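20 September 2023 -- map & flyover notes, Sarnen pass

Rebuilt the route overlay from scratch this morning. Old one was drawn in March off the low-res tiles and the top hairpins were wrong, two of them merged into one. New trace has 1,076 points, which is too many for the web map, so thinned it to 122 for the page and kept the full one for the animation. Both saved in the shared folder under Sarnen/trace. Please don't overwrite the full one again.

Elevation profile still has the spike near the tunnel. It's picking up the hillside on top of the tunnel instead of the road. Flattened it by hand for now -- straight line between the two portals. Good enough for a profile that's only 58 pixels high, but I want it done properly before the printed version.

Flyover: first render came out too fast on the lower bends, you can't read the village names before they've gone. Slowed the camera down to 35 for the whole climb and let it pick up again after the summit. Sky turned out a nasty green on the west side, I think it's the haze setting. Will try with haze off tonight.
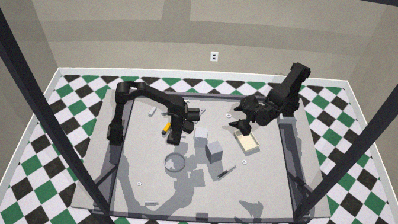
Labels next. Guangming Liao wants the car parks marked, and the layby where the cyclists stop. Fine, but then we need a second icon set, the current one has nothing between a petrol station and a campsite. Also he spells the side valley differently from the sign. Going with the sign.

Nulix player: the caption track drops out if you switch quality halfway through. Same on both laptops. Restarting the video brings it back. Wrote to them, no anwser yet.

Road closure dates. The page still says "usually open by early summer" and that's all it says. Need a proper line with a link to the road office. Who had the phone number?? Check the back of the old notebook.

Qiu page has the same tunnel problem, just noticed. And its map is centred on the wrong side of the ridge, so on a phone you open it and get nothing but forest.

To do:

- haze off, re-render the west side
- icons (car park, layby, viewpoint)
- tunnel fix for Sarnen and Qiu together
- closure text
- resize the thumbnials, they load far too slowly

Not touching the Molport route until the above is finished. The trace for that one stops short of the harbour anyway.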